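Guides > Kitchen > Electric pots

3. Before the first cooking

Read this section to the end before you plug in the pot.

1. Choose a flat, dry place on the worktop. Leave 11 cm free on every side.
2. Wash the lid and the inner surface with warm water and a soft cloth. Do not put the base in water.
3. Pour in clean water, up to 3 cups, and set the lid on the rim.
4. Plug in the pot and turn the dial to the function you want. For this first time, let the water boil, then switch off, unplug and wait until it is cool - the inside is then ready for food.
5. Put a plate next to the pot for the spoon and for small pieces of food.

Caution: Lift the lid by the knob only. Steam comes out through the fittings in the glass.

Note: Carry the pot by both side handles, and only after it is unplugged and cold.
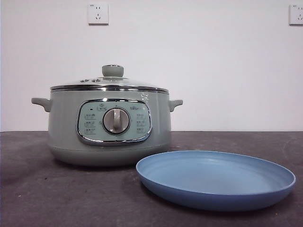

Doğukan Duman writes that with rice he wipes the rim each time before closing, otherwise the starch dries there and the lid sits badly on Sunday when he cooks again. A damp cloth is enough for this, he adds.

Related guides
Grandine rice cooker: cleaning the bowl
Maes steamer: first use
Wamoston kettle: removing limescale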